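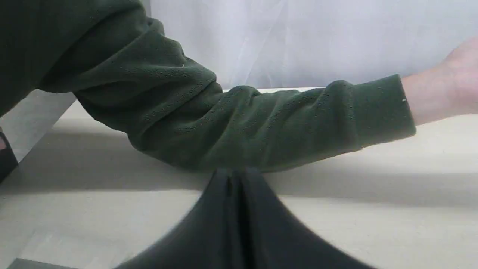

The Long Road to a Folded Shirt

Ask people what they want from a home robot and laundry comes up before anything else. Ask the people building them and you get a wince, then a grin.

Cloth is wonderful stuff to test a machine on. A mug keeps its shape when you grab it. A piece of dark fabric on a pale table bunches, creases down the middle and hides its own edges, and it will do something different on the next try. A person just reaches across and gets on with it, sleeves and all!

I spent a February morning at Fovis, a small lab where a two-armed machine called Sima is learning to fold. It has practiced on 4000 garments so far, and watching it find a corner — pinch, lift, pause, pinch again — is more gripping than I expected. A plain T-shirt takes it 2 minutes. Towels go faster. Anything stretchy can still end in a lump.

Shop floors are further along. Bunosel, which runs a rental linen plant, has a line that handles 1000 flat sheets in 24 hours, and the sheets come out beautifully square. But they are all the same size, and people still feed in the first edge by hand. Jetby, a rival to Fovis, wants to automate that step next.

So can a robot do your laundry yet? A little of it, slowly, with somebody close by. I came home and folded a basket in the time Sima needs for three shirts, and I'd still go back tomorrow to watch it try a fitted sheet.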